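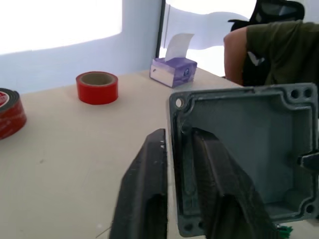 Cast-metal junction box, seen from the open side. Mounting holes are in the rim.

Outdoor electrical boxes: results of the March inspection at Skernness

The electrical working group finished its inspection of outdoor boxes and fittings at the Skernness site in March. The inspection covered the boat sheds, the pump house, the yard lighting and both jetties. In all, 496 boxes were opened, checked and closed again. The last full inspection predates the yard lighting, so part of this list had never been looked at since installation.

Most boxes were in fair order. The main finding is water. Boxes on the seaward side of the sheds had corrosion on the terminal screws, and in several the gasket had hardened and taken a permanent set. A gasket in that state will not seal again once the lid has been lifted, so all of them were replaced during the inspection whether or not there was water inside.

The second finding concerns cable entries. On the Urero jetty the cables come into the top of the box. Rain follows the cable down to the gland, and the gland then has to do all the work. Top entry was accepted when the jetty was wired. The site standard now calls for bottom entry wherever the cable run allows it, with a drip loop below the level of the gland. Ten boxes on this jetty will be turned and re-terminated over the summer. Power to the jetty pedestals will be off on the days this is done, and notices will go up at the gate.

The third finding is mixed fasteners. Stainless screws have been used in aluminum lids without any compound on the threads. Where the two metals meet in salt air the thread seizes, and four lids had to be drilled out. Please use the anti-seize paste kept in the electrical store, and put it on the screw, sparingly. Paste on the gasket face will stop the lid from seating.

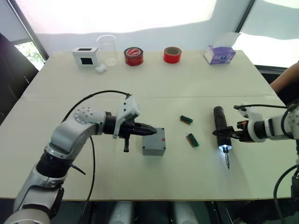

Changes to the standard

The following apply to all new work and to any box opened for repair after May 16, 2025.

Unused entries are to be closed with a threaded plug of the same protection rating as the box. Tape and sealant are not accepted.

Mounting is by the external lugs or by the holes outside the gasket line. Do not drill through the back of a box. If the existing holes do not match the wall, fit a backing plate.

Every metal box is to have its own earth terminal, connected and tested. A lid on hinges needs a separate bonding lead.

Boxes in exposed positions may have a drain plug at the lowest point, provided the plug is of the breather type. Plain drilled drain holes are to be closed.

Each box gets an engraved label with its circuit number. Marker pen has faded on nearly everything facing south.

Materials and cost

Gaskets, glands and plugs have been ordered through Tamihana and will be held in the Hillutar store. The budget for the summer work is $2,000, which covers materials only. Replacement of the pump house distribution board is a separate item and is not included.

Inspection sheets are filed by building. Anyone who finds a box with a missing lid, a cracked gland or water marks on the wall below it should note the circuit number and report it to the site office. Do not open the box to check.

The next inspection will cover the seaward side only and is planned for next March.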